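Stop folding everything

I have a chair in my bedroom. You have one too. Clean clothes go on it, sit there till Thursday, then get worn straight off the pile. For years I felt bad about the chair. No longer.

My view - most clothes do not need folding. Shirts for work, fine, hang them. Jumpers, fold them, or they grow shoulders. But T-shirts? Pyjamas? Socks, for heaven's sake? A drawer you can throw things into is a perfectly good drawer.

My mother folded tea towels in thirds and ironed pillowcases. Lovely cupboard. She also spent every Sunday evening stood at a board in the back room with the radio on, and I don't remember her ever sitting down before 9. I did 30 minutes of folding a night when the kids were small and teh piles were flat on the floor by breakfast. Small hands, looking for the one top they wanted.

People say creases. Yes, creases. Most drop out once the thing is on a warm body, and the rest is under a coat from October to April anyway.

People also say you can't find anything. Depends what you own. Bright things find themselves. The trouble is six navy tops, and folding them wont make them less navy.
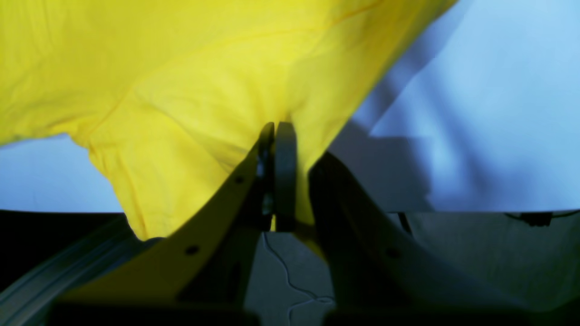
Erick Rashidi

Take anything lemon yellow, picked up in one pinch, all bulge and wrinkles. Would I fold that? No. One shake, over the back of the chair, done. It's soft cloth, it doesn't hold a grudge.

Keep the shelf neat if it makes you happy, I mean it. Some people find it restful, my sister does. Just don't teach it as good character. My drawers shut, mostly, and I get my Sunday evenings.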